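Subject: Re: [kilstead-house] Coats and bags on the upstairs landing
Date: May 16, 2025

> The wall hooks at the top of the stairs came out again in March and took
> a lump of plaster with them. Before we pay to have new ones put in, does
> anyone have a freestanding coat stand that doesn't fall over? The one in
> the Skomham office goes down whenever somebody hangs a wet coat on it.
> Also, what do people do with bags?

We have had a metal one at Stustlow for two years and I would buy it again. It is black, with curved arms that end in small balls, and a second set of shorter hooks lower down. It came from Wuyts and cost 26 dollars plus shipping. Assembly took me 25 minutes, mostly because I put the base legs on upside down the first time.

The ball ends matter more than I expected. Our old stand had plain cut ends and they wore through coat loops and linings. Leather straps sit fine on these.

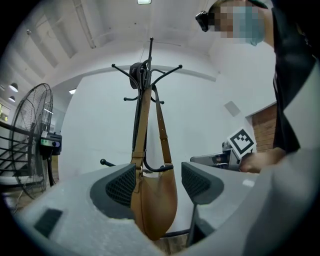

Coat stand on the landing, with a shoulder bag and a cap on it. Fan to the left.

On tipping: put heavy things on opposite sides. A long-strap bag is all right if the strap goes over the top, so the weight hangs close to the pole. A loaded backpack on one outer arm will pull it over, so backpacks go on the floor here.

Keep it a good step back from the stair railing, and if you run a pedestal fan up there in summer, keep scarves on the far side from it.

The Wuyts part number ends in 402 if you want the same one. They also list a shorter version without the lower hooks, but I haven't tried it.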